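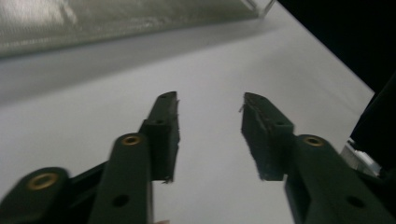 Abimbola Babalola would have preferred that the trial run longer before any choice was made, and told the automation group as much at its last meeting. Her view, recorded in the minutes, is that a gripper can look very good in its first week and that wear on the fingertips only begins to matter once the novelty has gone. The group accepted the point and extended the comparison through the end of the year.

The comparison concerns two hand-held grippers, referred to internally by their project names, Inar and Sarkodon. Both are used to record picking motions by hand before those motions are tried on the arm at the Hireck laboratory. Inar is the linkage design, with printed parts and brass bushings at the pivots. Sarkodon uses a single sliding rail and a molded finger.

Between July and the present, operators completed 900 picks with each tool, using the same set of small parts and the same bins. Inar failed to hold the part on 50 occasions and Sarkodon on 114. Most of the Sarkodon failures involved thin parts lying flat, where the molded finger could not get under the edge. Operators also reported that Inar was easier to close slowly.

The results do not settle the matter. The pad surface on the Inar fingertips frays with use, and loose fibers can catch on light parts. Tudor Vlad has asked that pads be inspected at the start of each session and replaced as a pair. Two other pad materials are on order. The Sarkodon finger has needed no replacement so far.

Camera placement will be reviewed separately. The present mount gives a clear view of both tips but a poor one of anything held low in the palm.

Staff at the Ezeani site who wish to use either tool should reserve it through the laboratory office. Session notes should give the pad set number.

Comments (3)

R. T.
Were the same operators used for both tools? I could not tell from the item.

Tudor Vlad
Yes, and the order was switched halfway through.

benchtop4
We had the same fraying. Trimming the fibers helped for a day or so, then they came back. Please publish the results for the new pads.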